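Herkville steamed bun stall to move into old ticket office

Feb 28, 2025

A steamed bun stall that has traded at Herkville market for the past 4 years is to move into the former ticket office on Laing Street, after the council agreed a change of use for the building.

The stall, which trades as Fluna, is run by Stepan Melnychuk. It will give up its covered pitch in the market square and reopen as a takeaway with a small number of seats. The lease runs for six years.
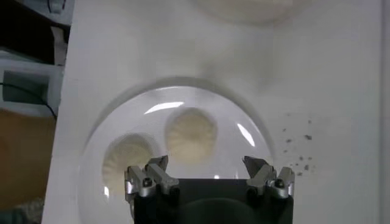
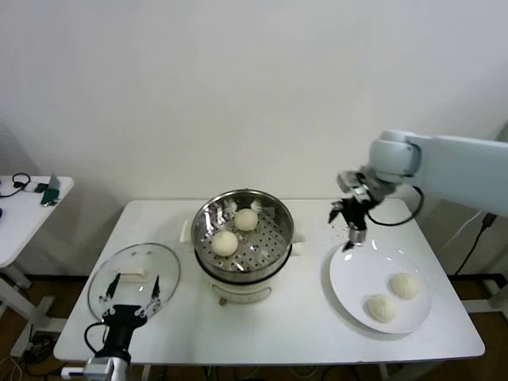

Mr Melnychuk began selling buns on market days while working nights at a bakery in Cukia. He left the bakery after his second winter on the square, when the stall was given a permanent pitch close to the library steps. The menu has stayed short: pork and cabbage, mushroom, and a sweet bun with red bean paste, with a plain one for children.

He said the move had been on his mind for some time.

"On the market you are finished by two o'clock whether you like it or not," he said. "People ask me for something to take home after work and I have to tell them we are packed up by then. With a shop I can stay open until seven."

The ticket office has stood unused since bus services were moved to the new stands behind the swimming pool. It has been boarded up twice after windows were broken, and residents in the flats opposite had asked for it to be either let or pulled down. An earlier plan to turn it into a phone repair shop was dropped in November when the applicant withdrew.

The new plan drew 2 objections. One was about cooking smells and the other about parking on the bend outside the building. Officers recommended approval, with conditions that the extraction fan is switched off by eight in the evening and that deliveries are made from the rear yard. No customer parking will be provided. The council's report noted that the public car park at the pool is a short walk away.

Birdie Strickland, who has the shoe repair shop next door, wrote in support of the application. She said the street had become very quiet once the buses went.

"I lost the people who used to drop their shoes off on the way to the bus and pick them up on the way back," she said. "If there is a queue outside for buns, some of them will look in my window. I would sooner have a queue than a boarded-up door."

The floor area of the ticket office is small, and most of it will be taken up by the kitchen. The old counter is to be kept, along with the sliding glass hatch, which will be used for serving people in the street. The timetable boards on the outside wall will come down and be offered to the town museum. The roof needs repair at the back, where rainwater has been getting in above the staff toilet, and the wiring has to be replaced throughout.

A grant of £2,429 from the town's empty shops fund will go towards the electrical work. The fund was set up to help small traders take on buildings that have been vacant for more than a year, and the money has to be spent by the end of the summer. Mr Melnychuk is paying for the rest of the fitting out himself.

He said he expected to make around 100 buns a day to begin with, more at weekends, and would take on one part-time worker. The dough will be made on the premises each morning. At present he makes it at home and carries it to the square in boxes, which he said was the part of the job he would miss least.

Prices will stay as they are until the summer. Frozen buns, which customers can steam at home, will be sold from a freezer by the door. Vegetarian fillings will be cooked separately, and a full list of ingredients will be kept at the hatch.

The stall will keep its usual hours on the square until the building work is complete. The council said the vacant pitch would be advertised to other food traders, with preference given to those not already selling hot food at the market. Forms are available from the market office and at the library front desk.

No opening date has been fixed for the new shop.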